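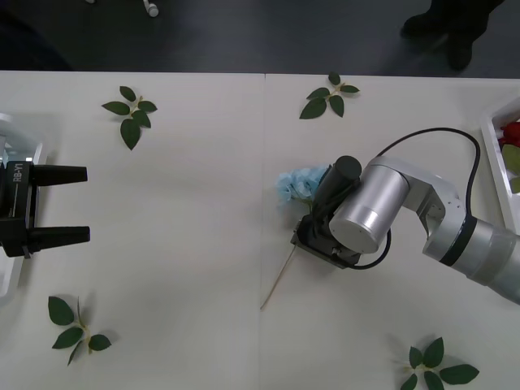
# Chapter 6: Working with Artificial Stems and Foliage

Artificial flowers are sold by the stem, by the bush and by the sprig. In this chapter you will work with single stems and loose leaf sprigs, which are the easiest to handle and the cheapest to replace. Bushes are left until Chapter 7.

A hydrangea is a good flower to begin with. The head is made up of many small petals bunched together, so one stem fills a good deal of space in a vase. The pale blue kind sits well with plain green foliage. Leaf sprigs do a different job: they cover the gaps under the flower heads and hide the rim of the container.

## 6.1 Setting out

Clear a table before you start. A white top is best, as pale stems and small leaves show up against it. Spread the sprigs out so that none overlap, and look at each one from both sides. Leaves are often flattened in the box and need to be bent back into shape with the fingers.

Pick up a flower close to the head if you want to turn it, and lower down if you want to push it into foam. Holding a long stem by its tip puts strain on the join beneath the petals.

Arwel Cadwaladr, who taught the evening course at Jarthorpe on which this book is based, had his students lay out a whole arrangement flat before any of it went near a vase. The habit is kept here. All the exercises in this chapter start from a flat layout.

## 6.2 Stem length

Most long stems have a wire core and can be cut to up to 55 cm for a floor vase. For table work they are cut much shorter. Measure against the outside of the vase, mark the stem with tape, and cut with wire cutters. Scissors will be ruined.

If you would rather not cut, fold the bottom of the stem back on itself. A folded stem takes up more room in the neck of the vase, so allow for this when choosing one.

**Key words**

- *Head*: the flower itself, without the stem
- *Sprig*: a short piece of foliage
- *Core*: the wire inside a stem

### Exercise 6A

Lay out one hydrangea and a few leaf sprigs on a clear table. Move the sprigs until the stem is partly covered, then draw the layout in your notebook.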